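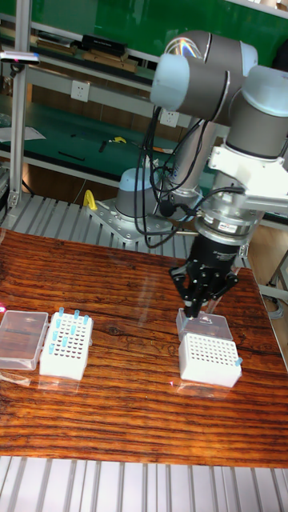

The Long Road to Closing a Lid

By Siobhán Brophy

If you have ever spent time in a biology lab, you have met the pipette tip rack, and you have probably closed its lid a few thousand times without giving it a thought. You tip the clear plastic forward with one finger, it drops into place, and you go back to whatever you were thinking about (lunch, in my case, back when I washed glassware for a living). I bring it up because I spent two days in October with a small team called Drodetance, and I have since thought about that lid more than I ever expected to think about any lid.

Gearóid Ó Dálaigh runs the place, and he met me at the door with a mug of tea in each hand and was already halfway through a sentence. He is a big talker and a good one. What Drodetance does, he told me on the way down the hall, is gather examples. A learning system can't be told how to handle lab plastic in words, so people steer an arm through the job, over and over, and every try is recorded: what the cameras saw, where the joints were, when the fingers opened and closed. Later on, a model is trained on the whole pile and asked to have a go by itself.

"It's like keeping a cookbook where every page is the same cake," he said, "except the kitchen has been moved a bit each time."

The moving is a bigger part of the day than I had pictured. Before each recording, the operator slides the racks to new spots on the table, turns one a little, and puts the blue tips in different holes. There is a sheet to follow, but Ila, who has been operating since the spring, likes to go beyond it. She will leave a rack nearly bare, or bunch a few tips together at one corner, or park a spare lid off to the side. A model that has only ever seen a full, tidy rack in the middle of the table, she explained, will be lost the first time it meets a real bench on a Friday afternoon.

I watched her record 26 tries before lunch. Three of them she threw out on the spot, shaking her head, and I could not for the life of me see what was wrong. She played one back for me and slowed it down. "There - I stopped and thought," she said. The arm had hung in the air for a moment with nothing to do, and she didn't want the model picking up her habit of dithering.
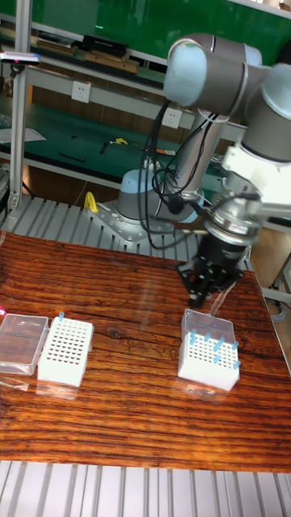
The gripper above an open rack of blue tips at Drodetance.

Clear plastic turns out a lot of the headaches. A lid you can see straight through is a hard thing for a camera to find, and the shine on the varnished tabletop doesn't help matters. I asked Ó Dálaigh why they didn't throw a nice dull cloth over the wood and be done with it, and he looked at me quite kindly. The labs that want this kind of help have shiny benches, he said, and glass, and windows, and the examples may as well be honest about it.

There is a second operator, Lakham, who takes over after lunch, and the two of them have very different hands. Ila comes in high and straight down. Lakham sneaks up on things from the back. For a while the team worried about this and tried to get everyone working the same way, and then they gave it up and began writing down who had done what. A shift runs up to six hours with breaks, and both of them told me that the tiredness is mostly in the eyes.

On my second afternoon they let me try. I got the fingers down to the edge of a lid, held my breath, and nudged it clean past where I meant it to go. Lakham said that was fine and set the rack straight again. My try was marked as a failure and saved with the others, in a folder they keep for that purpose, and I had another turn before my train.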